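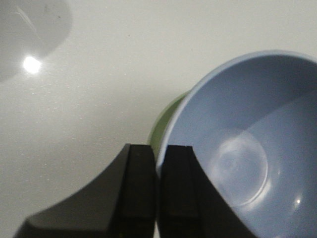 Small thread about my kitchen, because last week I decided that I own too many things for one person who mostly cooks porridge and rice.

The rule is simple. Everything comes out of the cupboards and goes on the white table. What I used in May can go back. What I did not use must explain itself.

First, the bowls. I had nine. The big light blue one stays, it is for salad, for dough, and for popcorn when my sister visits. It has no chips after two moves, I am a little proud of this.

The small bowls were harder. I kept four. The other ones went in a box by the door, wrapped in the free newspaper.

About the table: glossy white was my choice and I regret it every evening. It shows each crumb, and when the ceiling lamp is on I see the lamp two times. But it wipes clean in one minute, so we continue to live together.

Pots now. My neighbor Rasmus Šimkus gave me the advice to keep only pots which have a lid that fits. I tried all lids on all pots. It was very loud. Three lids fit nothing in this apartment.
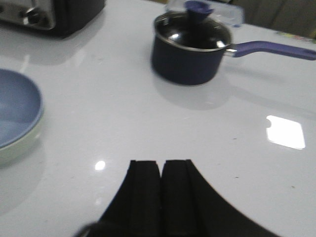 The little navy saucepan was never in danger. It makes porridge for one, eggs for two, and the glass lid means I don't need to lift it every minute to look. I like also the purple handle -- it is the only cheerful thing I bought that winter.

The toaster oven is a different question. It takes a lot of place and I use it maybe 2 times in a week. But the big oven needs so long to get warm, and for one piece of fish it is a waste. It stays until autumn, then I decide again.

Plastic containers: I keep the clear ones, because in the colored ones I forget the food. I found lentils from a time I do not want to calculate.

Someone asked what I do with the box. There is a swap shelf in the basement of our building. I put the lids there too, with a note that they fit nothing of mine but maybe something of yours.

Result so far: one cupboard is completely free, and the second one closes without pushing. The drawer with the spoons I did not open yet.

If you have a good way to store lids, please write me. Now they stand in a dish rack inside the cupboard, and every time I close the door they fall like dominoes.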